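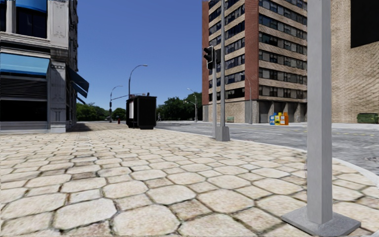

Fig. 1. Vue simulée du trottoir à l'angle du carrefour, avec le kiosque noir au centre.

Compte rendu de la visite chez Altia, à l'usage du groupe de TD

La visite portait sur le robot de livraison Plarnura, conçu pour rouler sur les trottoirs. Elle a été conduite par Kristýna Murín, responsable des essais. Les points ci-dessous sont à connaître pour la séance suivante.

1. Le simulateur
Tout nouveau réglage passe d'abord par le simulateur Bozsik. L'équipe impose 500 trajets virtuels avant d'autoriser un essai en extérieur. Le carrefour de la figure 1 fait partie des décors de travail. On y étudie surtout le passage entre le kiosque et les poteaux proches de la bordure. La bordure est courbe, et un planificateur qui la traite comme une suite de segments droits coupe trop court.

2. Perception du sol
Le dallage est irrégulier, avec des joints gris foncé. Vocabulaire à retenir : un joint est un contraste, une bordure est un dénivelé. La première version du module confondait les deux et arrêtait le robot sans motif. L'ombre portée du bâtiment pose une difficulté voisine. Revoir le cours de juillet sur les seuils adaptatifs.

3. Obstacles fixes
Poteaux, socles, kiosque : la carte les contient, mais le robot doit les détecter quand même. Le socle est plus large que le poteau qu'il porte. La marge de sécurité se calcule donc à partir du socle, et elle est fixée à 30 cm.

4. Démonstration
Deux passages ont été lancés devant le groupe, le premier avec la carte, le second sans. Sans carte, le robot virtuel a ralenti avant le kiosque puis l'a contourné côté bâtiment. Mme Murín a précisé que ce choix dépend du coût attribué à la proximité de la chaussée.

Travail demandé : reprendre le schéma du planificateur et indiquer où intervient ce coût. Deux pages au maximum, à remettre à Rozália Jireš.

Commentaires

tomas_b
Les 30 cm, c'est depuis le bord du socle ou depuis son centre ?

R. Jireš
Depuis le bord.

Inès
Est-ce qu'on peut rendre le schéma à la main ?

R. Jireš
Oui, s'il est lisible.

pvl
Merci pour les notes, j'avais raté la partie 2.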